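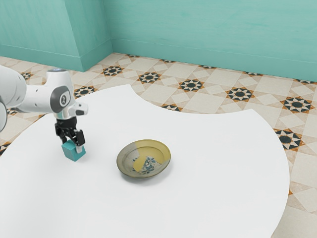
News > Business > Work and Pay

Khadija Badawi has heard the pitch for the four-day week so many times that she can finish the sentences. Staff are happier, output holds up, sick days fall. She ran payroll at Gritard, a packaging firm in Rasturthorpe with 228 employees, while it tried the idea out, and she would like somebody to show her the output part.

"They asked people whether they liked having Fridays off," she said. "Guess what they said."

The trial lasted 14 weeks and ended in August. The company called it a success. Badawi, who left for a job at Plattner soon afterward, calls it a survey with a press release attached. Orders were slow that summer anyway, she said, and the office was never really tested.

I put it to her that plenty of workplaces say the change has worked for them. She shrugged. "The ones that hated it don't send out a newsletter."

Her main complaint is about hours. On paper, everyone in the office dropped a day and kept full pay. In the overtime records, she said, it looked different – 3585 extra hours logged over the trial, most of them by supervisors who were answering the phone on their day off. "That's a five-day week with worse lunches."

I should say that Gritard disputes this. A spokesman told me the overtime came from covering two vacant posts and had no connection to the schedule. He would not share the figures from the summer before, which would have settled it.

Badawi isn't against shorter weeks. She worked one herself when her kids were small, and took the pay cut. What bothers her is the promise that it costs nothing. "Somebody pays. If it's the customer, fine, say so. If it's the supervisor, say that too."

Would she vote for it at Plattner? She took a while over that one.

"I'd vote for 50 minutes off every day," she said. "Then I could get the early bus. But you can't put that on a poster."

Gritard will decide in the new year whether to make the schedule permanent.

Shares 50 | Comments 14

News Business Opinion Sports Contact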